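Home | Ask Us | Animals | Stuff | Grown-Ups | Back

WHY DOES WOOD HAVE STRIPES?

Look at the nearest wooden table. Go on, it won't mind. Chances are it has lines running across it, some thin, some wavy, some looking like a map of a river drawn by someone in a hurry. Those lines are called the grain, and they are the tree's diary. Trees are not exciting writers. Every entry says "Grew a bit."

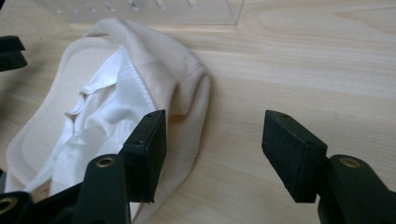
Bristik, November 27, 2024

A tree grows by adding new wood just under its bark. In places with warm and cold seasons, spring is when it gets greedy. There is plenty of water, so the tree builds fast, and the new wood is usually pale and airy. Later in the summer it slows down and makes darker, tighter wood. Then winter comes and the tree stops growing altogether, like your uncle after a big dinner.

One pale band plus one dark band makes a ring, and a ring is usually one year. If you cut straight across a trunk you see circles. If you saw the trunk the long way, into boards, you slice through all those circles from the side. Now they look like stripes. Same rings, different view.

Try it with an onion if you don't believe me. (Ask a grown-up to do the cutting. You can do the crying.)

So why are some stripes straight and some all swoopy? Partly it depends on where the saw went. A board cut toward the middle of the trunk tends to have neat, straight lines. A board cut nearer the outside often has big pointed arches. Knots are where a branch used to grow, and the grain has to squeeze past them the way you squeeze past people at the movies.

Osaze Idahosa, who wrote to us from Varine, wants to know if you can tell how old a tree was by counting the stripes on his desk. Sorry, Osaze. A desk is usually made from several boards, and each board holds only a slice of the tree's life. You would be reading page 2 of the diary and guessing the rest. 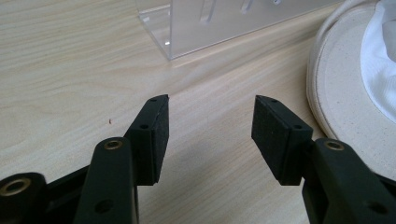

IS IT REALLY WOOD, THOUGH?

Ah. Some tables are fibbing. Their stripes are printed on a thin sheet and glued on top of something plainer. To catch one, look at the edge. Real grain carries on over the side and turns into little lines or curves at the end of the board. Printed grain often just stops. You can also hunt for the same knot twice. A tree never makes the exact same knot in two places, but a printer will do it all day long and feel no shame.

Now go and check the kitchen table. If it fails the test, don't tell it. It still holds up your cereal.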